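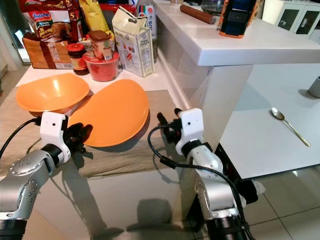

Figura 2. Encimera con dos piezas de vajilla naranja y un paño doblado y, al fondo, alimentos envasados.

4.2. Superficies de uso mixto

De las 2.329 anotaciones recogidas en las cocinas de Bermúdez y Turnov, 408 corresponden a encimeras donde la vajilla comparte espacio con la compra. La figura 2 muestra esta disposición: el pan de molde en su bolsa, los fideos Indomie y un tarro de tapa roja quedan alineados detrás, mientras que el cuenco y el plato ocupan la parte delantera y se solapan en parte.

Codificamos el paño doblado como «soporte» — categoría tomada del esquema Grament — y no como textil suelto. Los envases se registraron por tipo de producto, sin atender a la marca. En Skiststead no se aplicó esta distinción, por lo que sus datos se analizan aparte en la sección 5.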